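Home | Lists | Archive | Search
Category: Grippers and end effectors
3 replies - 2 shares

Re: Wrist cam or overhead for the basket task?

Harriet Holloway wrote:
> Kavinda, before Piltudley pays for a second overhead camera - is the
> wrist one good enough on its own? Crenshaw got up to 63 good picks in a
> session with both running. Also which fingers are you on now?

Quick one, between runs.

Wrist only so far. Same ball, same wicker basket, white table, Cluvska controller. Fingers are the flat black ones on the linkage gripper. Soft pads are still in Gruvstead, will chase.

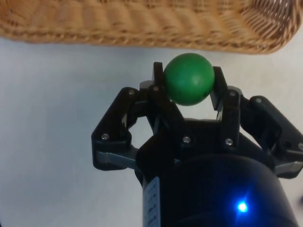 Close up I like it a lot. Ball between the tips is dead clear, green on white, no hunting for it. Basket is the trouble - goes a bit blurry and you only get the underside of the rim, so judging the height is guesswork. Lost 13 drops to that in October, wich is too many.

So overhead for the basket, wrist for the grasp. Would keep 2 cameras, not buy a third. Can you send me Crenshaw's mount drawing? Ours wobbles.

Will try the 18 mm pads when they turn up and post teh numbers.

Kavinda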